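From the equipment desk: what we're buying next, and what we aren't

Happy February, everybody! I promised in the last issue that I'd go through the gripper budget before we put the order in, and a few of you have been nudging me on it (you know who you are, and yes, I got all the messages), so pour a coffee and let's talk money.

Quick recap if you joined recently. Molleo has been collecting hand-held gripper data in kitchens since last fall, and the plan for this year is to go from one kitchen at a time to several running side by side. That means more grippers, more finger pads, more storage, and a lot more dishes for people to pick up and put down. The Gruvlow quote came in at 2291 dollars per kit, with the gripper, the case, the cable and one spare set of pads. The Gebretsadik quote was lower on paper but didn't have the case or the spare pads in it, and once I'd added those back the two were close enough that I stopped caring about the difference and started looking at delivery times instead. Gruvlow ships sooner. I'm leaning Gruvlow.

Now, the thing I got wrong last time, and I'd like you all to learn from my pain: I budgeted for the tool and forgot the stuff around the tool. Finger pads wear out. Cables get stepped on. Cards fill up in the middle of a session and then two people stand in a kitchen looking at each other. So this time there's a separate line of 2000 dollars that is only for consumables, and I'm going to be very boring about keeping it separate. Please don't ask me to pay for a tripod out of it!

I'm also putting 80 dollars per kitchen toward props. It sounds tiny, and it is, but you'd be amazed how far it goes at a discount housewares store on a Saturday morning. Mugs, jars, spoons, chopsticks, a basket or two. What I would really like is for us to buy more see-through things, glasses and pitchers especially, plus plenty of plain white ceramic on white counters, and to get them on purpose and not just take whatever the kitchen has in it. If we only plan for easy objects we'll end up with a hard drive full of easy objects.

Storage is the part I'm least sure of. Truler gave us a price for hosted space that goes up in steps, and we'd be sitting right below one of the steps by summer. I'd rather pay for the bigger tier from the start than do a frantic clean-out in June, but that's one more chunk out of a budget that's already pretty snug. If anybody has strong feelings about this, write back before the order goes in, please. Weak feelings are welcome too.

One more planning note. A kit can't be in two places, and I keep seeing schedules that pretend it can. When you book a kitchen, count the drive, the set-up, the wipe-down and the charging, and then add a bit. A morning session that ends at noon does not mean the gripper is free at noon. I've put a sign-out sheet in the shared folder with a column for the return time, and I'd love it if we all used the column.

Oh, and spare pads! Order them with the kits. We did them separately last time and paid shipping twice, which I am still a little sore over.

Counter work with the hand-held gripper:
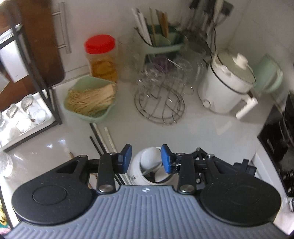
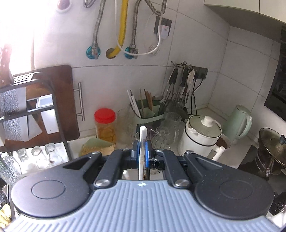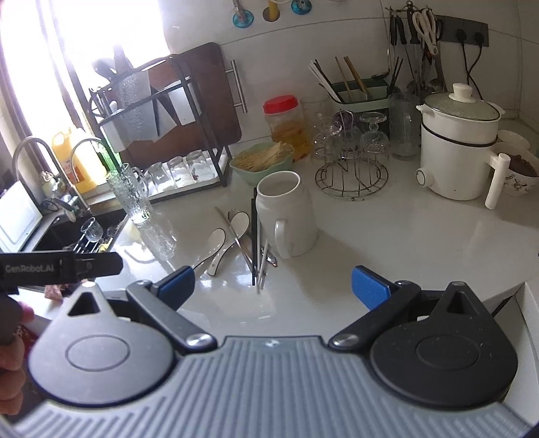
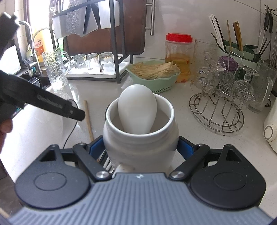 Should we buy one spare kit for every kitchen, or share a spare between them?

Share one to start with. A full spare for each kitchen would double the biggest line in the budget, and most of what stops a session is a pad or a cable, both of which come out of the consumables money. Keep a small bag of those in every kitchen, keep the shared kit at the office with its case packed, and we'll look at it again once we have a few months of sign-out sheets to go on.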